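What a Gripper Taught Me About Clearing a Table
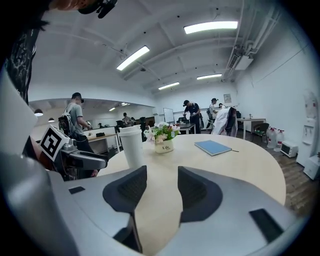
Round table: cup, flowers, notebook, pen.

Last updated Aug 19, 2021

I've been spending my days on a study called Movik, where we collect demonstrations with handheld grippers. A person squeezes, the fingers close, the camera on the tool records the whole thing, and later a robot arm gets to learn from it. Two fingers with ridged pads and that's your lot. No thumb, no palm, no pinky to steady a wobbly cup!

Most of my job is clearing and resetting ordinary tables, over and over. We logged 550 runs at the Grorkbridge office and 288 of them were table clearing, so I now have Opinions about tidying, and I use them in my own kitchen every night.

Tall things first

A tall paper cup is the thing most likely to go over when your sleeve or your elbow comes past. In our early runs people went for whatever was nearest, and the cup got bumped on the way back. Once we asked everyone to take the tall item first, knocked cups went from 10 in a session down to two. Same goes for wine glasses, pepper mills and that one candlestick you love.

Grab a cup low, around the body. If you take it by the lid, you may end up with only the lid (ask me about my gray sweater).

Flowers stay put till last

A little pot of flowers is awkward for two fingers and not much better for a tired human with a dishcloth. Hold the pot, never the leaves. I slide mine to the middle, wipe around it, then lift it once and wipe under it. One lift per night is plenty. A pot with writing on it is handy too, because you can turn the word to face the same way each time and you'll know at a glance if somebody moved it.

The notebook trick

This was my favorite result. A closed notebook lying flat is miserable to pick up, as the fingers just skate over the cover. Our best demonstrations all did the same thing: push it until a bit hangs past the table edge, then pinch the overhang. It works for placemats, cutting boards, junk mail and those flat phone chargers. On a round table you need less of a push if you go toward the nearest bit of edge, with a corner of the book leading.

Pens

Thin pens roll. Benedetta Villa, who runs the resets with me, puts hers on top of the notebook before moving anything, and we timed it both ways. Stacking the pen first saved eight seconds a run. At home I do this with teaspoons and a saucer.

Reset to a picture

Before each run we match the table to a printed photo, so every demonstration starts from a layout we chose. I taped one inside my pantry door showing how the counter should look at bedtime. My kids ignore the written chore list but they will match a picture!

One thing that did not carry over: going slowly. Smooth, slow moves gave us cleaner recordings, but at home it just means cold dishwater. Go at your own speed.

Next up is the Barta kitchen set, bowls and pan lids mostly, which we start in November. If you have a good way to pick up a wet lid with two fingers, please leave it in the comments.

14 comments | 37 shares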